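Last updated: 02/08/2024
Shares 97 | Comments 12

Hand-held gripper tools pulled after pad fault at Pidilach

Pidilach has stopped using one model of hand-held gripper tool at its Prandska workshop after the jaws on several units closed without the trigger being pressed. One worker had a bruised finger and went back to work the same day, the company said.

The tools are made by Bulteck. An operator carries the tool by hand and uses it to pick up and put down small objects, and the recorded movements are later used to teach robot arms the same jobs. Pidilach has 30 of them in Prandska and all have been taken off the benches until they can be checked.

Katia Colombo, who runs the workshop, said the first report came in October, when a gripper shut on a plastic cup while the operator was still lining it up. It was written down as a loose cable. Three more reports followed over the winter, making 4 in all, and the last of them was the one in which the worker was hurt.

"We treated each one as its own problem," Colombo said. "The tool was swapped, the person carried on, and the old one went on a shelf. We should have put the reports next to each other much sooner."

An inspection by Benedetti, the firm that services equipment for the workshop, found that the padding on the fingers had been replaced by hand on most of the units. The new pads were thicker than the originals. Under the thicker pad the sensor that tells the jaws how hard they are pressing can read a steady load when nothing is being held, and the motor then tries to close further.

Raffaele Martinelli of Benedetti said the fault was hard to reproduce on the test stand. It showed up only after the tool had been in use for a while and the padding had shifted on the finger. His report asks for the pads to be checked at the start of every shift and for any tool with a fold in the padding to be set aside.

Bulteck said in a written reply that its manual gives a maximum pad thickness and that it had not been told about the change. The company is sending replacement pads and an update that cuts power to the motor if the jaws move without a trigger signal. It did not say whether other customers had reported the same thing.

Work on the recordings has continued at a slower pace with an older tool that has no motor. Delivery of the next batch to Pidilach's customer has been put back by 12 days.

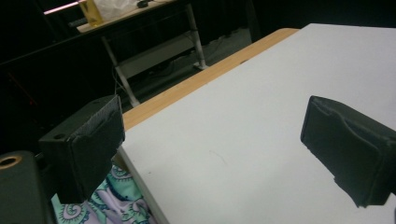
Elisa Sorrentino said the operators had asked for a stop button on the handle last year and were told it would be looked at. She wants one fitted before the tools come back, whatever the update does, and she wants reports to be read out at the start of each shift.

Colombo said a button was being priced and that no one would be asked to use the motorized tools until Benedetti had signed off on each unit. The bruised worker has not been named.

The workshop expects the first checked tools back on the benches next month.

12 comments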